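2 min read

6.3 Wrist tracking lost in mid-task (fault 15)

Happens mostly on soft stuff - napkins, towels. Fault 15 shows, the log stops writing, left and right poses swap or jump.

1. Stop. Hands flat on table, palms down.
2. Check the square markers on both wrist units. Sleeve over one? Pull it back.
3. Wipe markers with a dry cloth. No alcohol, it lifts the print.
4. Tug each strap. If it turns on the wrist, tighten one notch.
5. Follow the cable from each unit. Nothing under a chair leg or looped round a knee.
6. Hold still 10 seconds, wait for the tone, restart the task from the first fold.

CAUTION: do not carry on folding with the fault showing. Gallel keeps the last good pose and teh replay arm will drive to it.

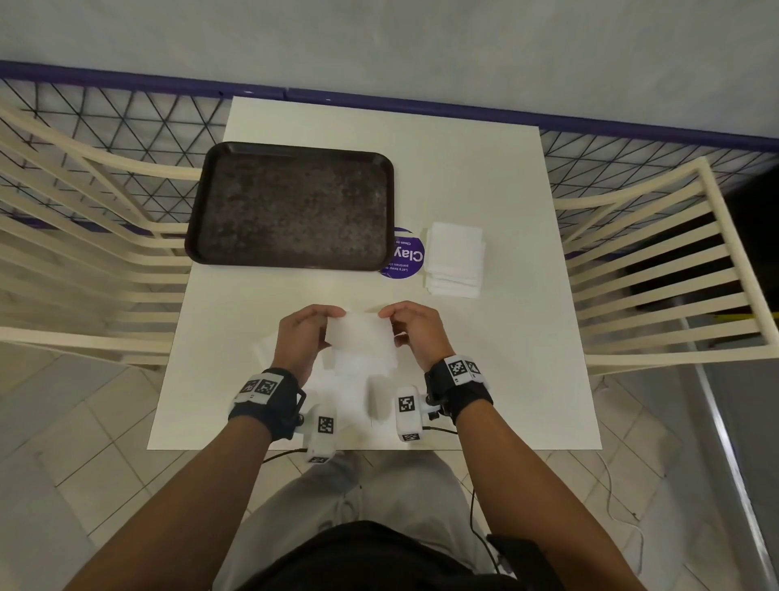
Keep cloth low and off the markers while you separate the layers. Fast shaking is the usual cause.

Note: three faults in one sitting, bag the unit and send to Vaughan Brunton with the log. Dont re-pair it yourself.

Hulmont Support, ext. 375 | © Hulmont | Back to top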